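In praise of the fake tulip

My aunt in Falthorpe kept real tulips on her hall table every spring, and every spring they flopped over within the week, and she loved them anyway. I understand that, I do. But I have come around to the artificial kind, and I think the snobbery about them is a bit unkind.

What I like best is that you can keep fiddling. Pull out a white one, try a blue next to the pink, move half the bunch to another vase -- a fake stem will put up with it all evening. I have a shoebox of 40 of them, and I still haven't settled on an arrangement for the black vase or the pale one.

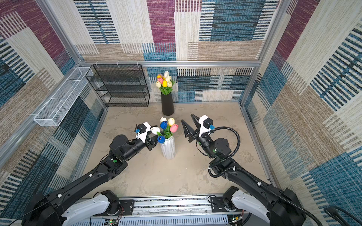
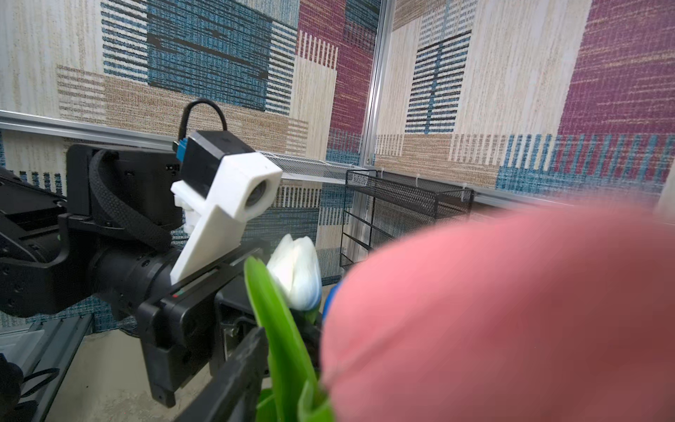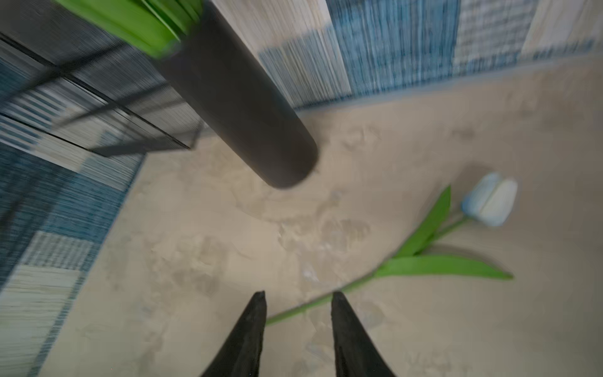
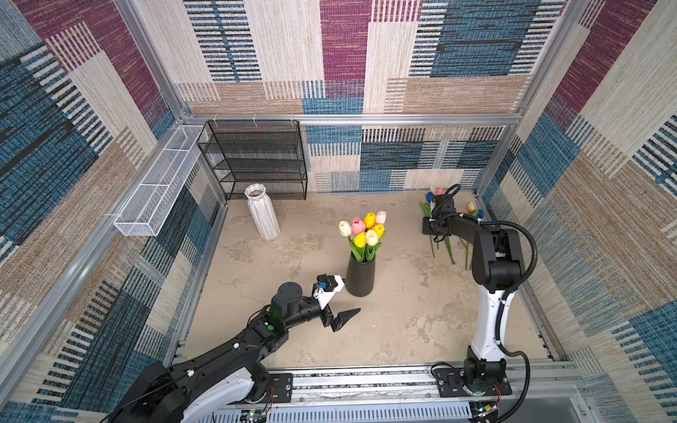
Aleksi Kuusisto, my neighbor, thinks a flower that can't die is no flower at all, and we have had this out over coffee more than once. He may be right about roses. For a dark hallway in July, though, long after the real tulips are done, I'll take a good fake in a plain vase, and I'll dust it when company is coming.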